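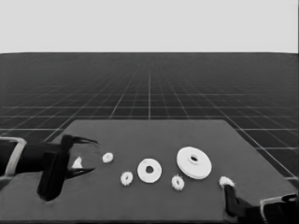
天板(ミディアムダークグレー)と格子床の表示例

Prosent 業務用ロールペーパー 芯あり・洗面/作業台用
取扱:Cerkwood 衛生資材部

製品概要
Prosentロールペーパーは、洗面所、給湯室、検査室、軽作業台での拭き取りと手洗い後の水分除去を目的とした巻取紙です。原紙はバージンパルプと再生パルプの混抄で、蛍光増白剤および香料は添加していません。紙管を備えた芯ありタイプのみの設定で、芯なしタイプの製造予定はありません。

用途区分
本製品は一般清拭用です。食品に直接触れる用途、医療機器の清拭、光学部品の清掃には使用できません。紙粉の発生量を管理する必要がある場所では、別系列の低発塵品を選定してください。油分の拭き取りには使用できますが、吸収後の紙は各事業所の廃棄区分に従って処理してください。

標準仕様
品番:Prosent R-9
プライ数:2
原紙色:白
エンボス:全面、微細ドット
ミシン目:あり
紙管:再生紙製、糊付け始端
包装:1巻ごとに紙帯、外装は段ボール
標準価格:1ケース 1,808円(税別、Tovenville倉庫渡し)

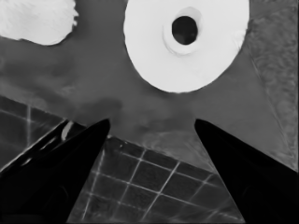 ロール端面。中央が芯穴

巻きと端面について
巻き硬さは、引き出し時に紙管が空転しない範囲で緩めに設定しています。硬巻きにすると輸送中の変形は減りますが、エンボスがつぶれて吸水の立ち上がりが遅くなるためです。輸送や保管の荷重により外周が楕円に変形することがあります。この変形は品質不良の対象外です。ホルダーに装着する前に、長径側を両手で軽く押し戻してください。

端面には裁断時の紙粉が付着する場合があります。使用前に端面を下にして軽く払ってください。端面の段差が大きく、ホルダー側板に接触して回転が重くなるものは交換対象とします。

ホルダー適合
Lapiņa 製の壁付ホルダーおよび卓上スタンドに適合します。壁付ホルダーは旧型と現行型で軸の固定方式が異なりますが、ロール側の選定は共通です。他社製ホルダーを使用する場合は、軸径と側板間隔を実測のうえ、紙管内径およびロール幅の寸法図と照合してください。寸法図は見積依頼時に添付します。

ばね式の軸では、ばねの反力が強いと紙管端がつぶれることがあります。紙管端に割れが生じる場合は、固定軸式への変更を検討してください。カッター付きホルダーではミシン目の位置と刃の位置が一致しないため、いずれか一方での切断を前提とします。

装着手順
1. 使用済みの紙管を軸から抜く。
2. 軸と側板に残った紙粉を乾いた布で除去する。
3. 紙帯を外し、始端の糊付け部を剥がす。
4. 紙が手前側に垂れる向きで軸に通す。
5. 1回転させ、側板との擦れがないことを確認する。

始端の糊は水溶性です。剥がす際に表層が破れた場合は、破れた周回分を取り除いてから使用してください。

保管
直射日光、暖房器具の近傍、床への直置きを避けてください。外装箱は開封後も蓋を閉じ、パレットまたは棚上で保管します。積み重ねは9段までとし、開封済みの箱は最上段に置いてください。湿度の高い場所で長期間保管した紙は、乾燥後も寸法が元に戻らず、ミシン目で切れにくくなります。吸湿した巻きは使用しないでください。

未開封品に使用期限は設けていませんが、入庫順での使用を推奨します。芳香剤、溶剤、灯油などと同じ棚に置くと臭気が移ります。移った臭気は除去できません。

廃棄および水洗
本製品は水解性ではありません。便器、流し台に流さないでください。清潔な紙管と段ボールは古紙として回収に出すことができます。使用済みの紙は吸水したものを含め、古紙回収の対象になりません。

注文単位と納期
注文はケース単位です。バラ出荷には対応していません。在庫品はTovenville倉庫から出荷し、正午までに受け付けた注文は当日中に引き渡します。離島および車両進入制限のある施設は別途見積となります。8月は棚卸のため、当日出荷を停止する期間があります。

返品は未開封のケースに限り、送料は返送元の負担とします。外装の凹みのみを理由とする返品は受け付けていません。外装が濡れた状態で到着した場合は、開封せずに受領時の状態を記録し、送り状番号とともに連絡してください。

改訂事項
5月出荷分より、紙帯の材質を薄葉紙からクラフト紙に変更しました。紙帯の表示内容に変更はありません。旧紙帯品と新紙帯品が同一ケース内に混在することはありませんが、同一注文内では混在する場合があります。原紙、巻き硬さ、紙管の仕様は従来どおりです。

関連品
Prosent 卓上スタンド用滑り止めシート
Prosent 低発塵ロール(検査室用)
Lapiņa 壁付ホルダー 固定軸式
Lapiņa 壁付ホルダー 補修用軸セット(2本入)

仕様は改良のため変更することがあります。最新の寸法図と安全に関する資料は、品番を明記のうえCerkwood 衛生資材部まで請求してください。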